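About Pultbridge

Pultbridge sorts and repacks mixed goods for companies that take back what they have sold: toys, small household items, craft supplies and spare parts. The firm was founded by Alois Ruchti as a packing service with eight employees and one loading dock. It now operates two sites, Mikell and Hafstein, and employs 682 people.

Our work begins where a customer's own system ends. Goods reach us in bags, cartons and loose lots, often without a label. Each piece must be identified, checked for damage and placed with others of its kind. For most of our history this was done entirely by hand, at standing tables, in shifts that left many employees with sore shoulders and wrists.

Automation at Pultbridge

The Cirunum program was approved by the board to move the most repetitive part of this work to robot arms. It covers picking from bins: reaching in, lifting a single piece and setting it down in the correct place. Inspection, repair and all decisions about doubtful items remain with our employees.

Picking from a mixed bin is harder than it may seem to a visitor. A rigid plastic block has a clear shape and can be gripped from several sides. Clear material is more difficult, as it reflects light and its outline is easily lost against whatever lies near it. The Cirunum team therefore works with small, awkward assortments before any task is released to the production floor.

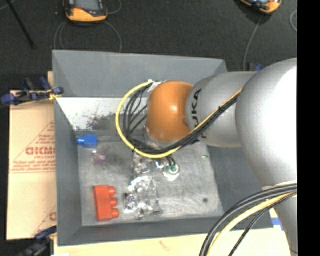 Joelle Abou Jaoude wrote in the staff newsletter that she had expected to miss the sorting table and does not, although she does miss the talk that went on across it. She asked that teams be seated closer together in the new layout, and that operators be allowed to stop an arm without first calling a supervisor. Both requests were adopted at Mikell on 08/01/2024. Hafstein will follow when its floor plan has been redrawn.

What changes for our employees

No employee has been dismissed as a result of the Cirunum program, and the company has committed in writing to keep it so for five years. Sorters whose tables are replaced are offered training as cell operators or inspectors, during paid hours and at no loss of grade. Those who prefer to remain in manual sorting may do so - there is still a good deal of it, particularly in textiles and paper goods.

The work itself is different. An operator lifts less and watches more. Several employees have told us that long periods of watching are tiring in their own way, and rotation between cells and inspection desks is now part of every shift plan. Pay scales for the new positions were agreed with employee representatives before the first cell was put into service.

Visits and inquiries

Customers and schools may visit the Mikell site by appointment. Closed shoes are required on the floor. Applications for operator training are accepted throughout the year at either site, and no previous experience with robots is needed.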